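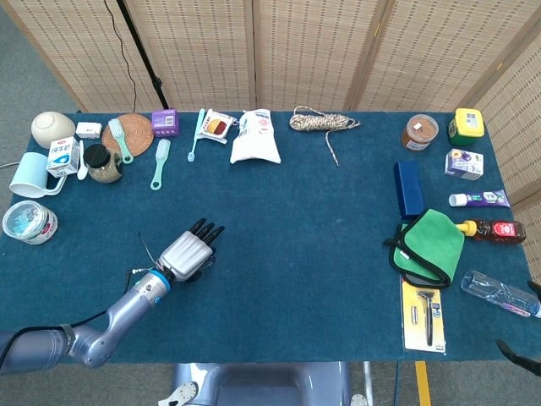
Unit 3: Collecting Demonstrations

A learned policy can only be as varied as the examples it was trained on. In this unit we look at how examples are gathered for the household sorting task used in the Volemeo assignments. An episode starts when the operator takes control and stops when the last item is placed. The layout matters as much as the motion. Here the objects are kept to the back and sides of the table, and the middle is left clear for the hand to work in. Some items are grouped tightly, such as the two green brushes near the rattan coaster, and a policy trained only on well-spaced objects tends to fail on groups like that one.

The class dataset, Wamis, holds 3674 episodes over 104 layouts. Each layout was recorded by more than one operator. Please read the layout notes before you load any data — several layouts share the same items and differ only in how they are turned.

Rules for recording

Change the layout after every 10 episodes.
Return the arm to its start pose before each episode.
Keep failed grasps if the operator recovers. Mark the episode "recovered" in the Nnaji log.
Discard an episode if the operator pauses for more than 3 seconds.

Splitting the data

Split by layout, never by episode. Two episodes from one layout are close to duplicates, and putting one in each set makes the test score look better than it should. The Vovia scripts split by episode unless you set the layout option — check this first.

Reading for next time: the section on operator differences, and the first half of the chapter on action labels.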